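Textiles in Everyday Life
Unit 4 handout: Pile, loops and why towels work
Instructor: Lụa Mai
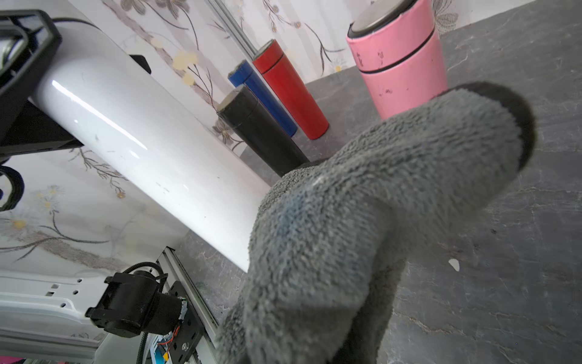
Why does a looped towel dry your hands better than a flat cotton sheet?
Loops give the cloth far more surface for water to cling to, and the gaps between them hold the water by capillary action.

I love this unit, so bear with me if I run over! Terry is a pile weave, and it needs two sets of warp yarns. The ground warp is held tight and gives the cloth its strength. The pile warp is kept slack. The weaver puts in 3 picks of weft a short way from the edge of the finished cloth, then beats them all forward together, and the slack yarns buckle up into loops. (Try it with a strip of paper held between your fingers, it's very satisfying.) This is called three-pick terry, and you should be able to sketch it from memory by the April review.

Words to know
Pile: yarn that stands up from the ground cloth
Pick: one pass of the weft
GSM: grams per square meter, the usual measure of towel weight
Velour: terry with the loops sheared on one side

Velour feels wonderful and prints beautifully, but the cut side is usually slower to pick up water than the looped side. Turn one over and test both faces. Low-twist yarns are soft and thirsty but snag more easily, so a hotel may well choose a tighter twist.

The swatch books
We have two sets this term, Pirnetti and Dernmont. The Pirnetti book has 17 swatches, all cotton. Start with the lightest terry, at about 200 GSM, and work up. You can feel the difference with your eyes closed!

At home: the drop test
Lay a swatch flat, let one drop of water fall on it, and time how long it takes for the shine to disappear. Do this on new cloth, then wash it without fabric softener and repeat. Softener leaves a coating on the fibers, and I think you'll be surprised how much a single wash changes the result. Write down the fiber, the GSM if you have it, and which face you used.

Reading: Thân, the chapter on pile fabrics, up to the part on corduroy. Skip the loom diagrams for now, we'll go through them in room 343 with the Pirach sample loom threaded up.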